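May 19, 2019
Notebook of the Ullen house, written by Viera Kollár
Table and bowls, front bedroom

Sunday, so the street was quiet and I had the whole morning for the table. Kristýna asked me to write in this book the same way as for the workshop jobs, with the things that went wrong also, so I do it.

The table is the dark brown one we bought with the Rarkow lot in January. When it came, the top had a grey bloom over maybe one third of the surface, and two rings where somebody had put hot cups. Ciarán wanted to strip it completely. I did not want this, the colour is old and I do not think we would match it again. We agreed that I first try to clean and re-polish, and if I am not satisfied after two tries, he can have it with his scraper.

First try was last month and is on the earlier pages (Osman wax, too thick, stayed sticky for days, fingerprints everywhere). I took all of it off with mineral spirits and left the table one week with the window open a little.

Second try: very thin coat, cotton rag folded in four, always with the grain. Wait 2 hours. Buff with a clean dry rag until the rag stops to pull. Then the same again. I used around 195 mL of spirits for the cleaning, much less than I was afraid of, and so little wax that I did not measure it. The rings are still there if you go down to the level of the top and look against the light, but standing normally I cannot find them. The gloss is more than I expected from this wax. Graziella says it is now too shiny for the room. I like it.

The bowls are job number 702 in the list, the steel ones from the Istden kitchen. They are ordinary kitchen bowls and the only question was if they are good enough for the room or must go back to the box under the sink. I washed them in warm water with dish soap, then a paste of baking soda on a soft cloth, in circles for the inside. No steel wool! Natália used steel wool on the colander, and the lines from this will stay forever.

The shallow one with the rolled rim came up very nice inside. The other one did not. It has small scuffs on the inside, from a whisk I suppose, and the paste made it clean but did not bring the shine back. I could try the 3,000 grit paper, wet, but I am afraid to make one bright patch in the middle and then to have to do the entire bowl. For now I leave it as it is.

I put both on the table to see them together with the flowered bedspread behind, before we decide about the colours of the rest.

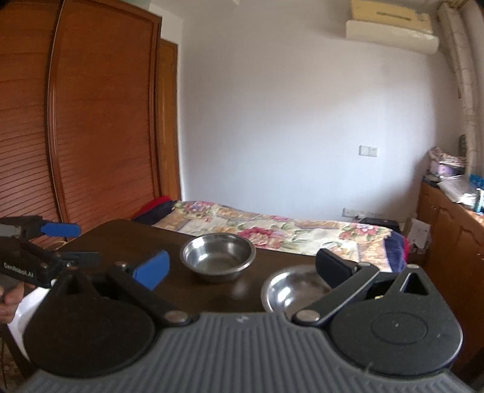
What I think about the room

The bedspread can stay. I was against it in winter, I found all these big roses too much, but with the dark table in front it becomes calmer. The cream background is good for the wood. The red at the head of the bed also works with the roses, and the navy pillow goes with the navy blanket that has the red trim, so I would not buy anything new for the bed.

The duller bowl looks more dull when it stands near the other one. If we keep only one bowl in the room, it should be the shallow one. Graziella wants to put lemons in it. Ciarán wants to put his keys in it, and to this I say no, it will be scratched before summer.

Still to do

Felt under the table legs, I heard it scrape on the floor when I moved it.
One more buffing along the front edge, the rag was already full of wax when I arrived there.
Ask Natália if she has a piece of the 3,000 paper that I can test on the outside bottom of the scuffed bowl.
Write on the lid of the Osman tin "THIN COAT ONLY" with the paint marker.
Wash the rags and hang them flat outside, away from the heater.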